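23 Jan 2021
Bench 2, Plurken refurb lot, the Dell with the green board

Carrying on from Sushil's notes on this one. He logged it as "no display, fans spin, no beep" and put it back on the shelf. Asset sticker number 213 in our book. Selvaraj wants the lot sorted before the next pickup from Skorkilberg, so the plan is to either get this one going or strip it for parts.

Took the side off and laid the case down. Pulled both memory modules first and tried them in the known good machine on bench 1. Both pass, so they went in the antistatic tray with a label. Tried our own pair in the Dell before giving up on it, same result, no display.

Next the cooler, then the processor. Old paste was dry and came off in flakes, cleaned with wipes and a plastic scraper. Chip is in a clamshell in the tray with the memory. Left the retention bracket open so I can get at the socket with the light. Went over it with the loupe for roughly 8 minutes and found nothing I would call damage. Would like Gülizar to look as well, her eyes are better than mine and she did the last two sockets.

Capacitors: looked at the ones by the socket and the round one between the slots. No domed tops that I can see. Not measured.

Power supply still in the case. Voltages at the main plug with the tester were all within range, but that is with no real load on it. Karthik has a spare from the Jayawardena batch that should fit the same screw holes. Swap that in before blaming the board.

Still to do:
- second look at the socket (Gülizar)
- spare supply from Karthik, then retest with our memory
- clear the CMOS and fit a new coin cell, box is in the Kumier drawer
- fresh paste before the processor goes back
- tie the yellow bundle back along the side, it gets in the way of the memory latches when you work from the right

Sverre asked if we could just move the drive to another case and be done. Fine by me if the spare supply makes no difference. I don't want to spend another afternoon on it.

Please don't close the bracket on the empty socket or stack anything on the board. The tray stays with the case.
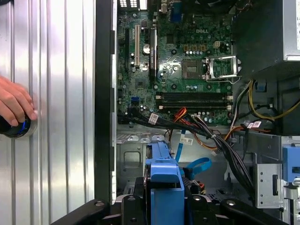

Dell board with processor and memory out, bracket open, supply still fitted.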